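Unit 6: Private networks and shared addressing

These notes go with the second half of the networks module. Read them before the lab session, which starts at 10.30. Bring your subnetting sheet from Unit 4.

6.1 What we mean by a private network

A private network uses the same protocols as the public internet but is reachable only from inside. A hospital may run one across two buildings, and a railway company may run one across a whole country. Web pages, mail and file transfer all work in the usual way. The difference lies in routing: the border routers do not advertise the internal addresses to anyone outside.

Three blocks of IPv4 addresses are set aside for this purpose. You should know them by heart:

10.0.0.0/8
172.16.0.0/12
192.168.0.0/16

6.2 Case: the Zostton district network

Zostton linked its schools, libraries and depots over leased fibre in stages. At the end of the first stage there were 1,743 registered hosts. After the depots joined, the figure was 3,760. The original plan used a single /20, which has 4,094 usable addresses, so the block was nearly full before the Burnis site was added.

The planners had two choices. They could renumber everything into a larger block, or give Burnis its own range and route between the two. They took the second option. Burnis received a /23 and began with 263 hosts, just too many for a /24.

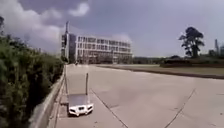
Fig. 6.2. Small wheeled platform with a flat tray, on a concrete pavement beside a hedge.

6.3 Name service inside the network

Internal hosts need names as well as addresses. Zostton runs two internal name servers, both using the Lakatos package. Queries for internal names are answered locally. Anything else is refused, except from the library subnet, where queries are forwarded to an outside resolver through the Claseck gateway.

Running one zone for inside and another for outside under the same name is called split DNS. A common fault is a laptop that keeps an outside answer in its cache after being moved indoors. Check the time-to-live value first.

6.4 Address translation

Hosts with private addresses cannot be reached directly from the public internet. The gateway rewrites the source address and port of each outgoing packet and keeps a table so that replies can be matched. Entries time out when idle. Long voice calls with silent periods can be dropped if the timeout is set too short.

Exercises

1. Show why a /24 is too small for the Burnis site.
2. A depot needs 3,000 addresses. Give the smallest suitable prefix length.
3. Draw the path of a query for an outside name sent from the library subnet.

Reading: course reader, chapter 9, sections 1 to 4. Section 5 is not needed for the test.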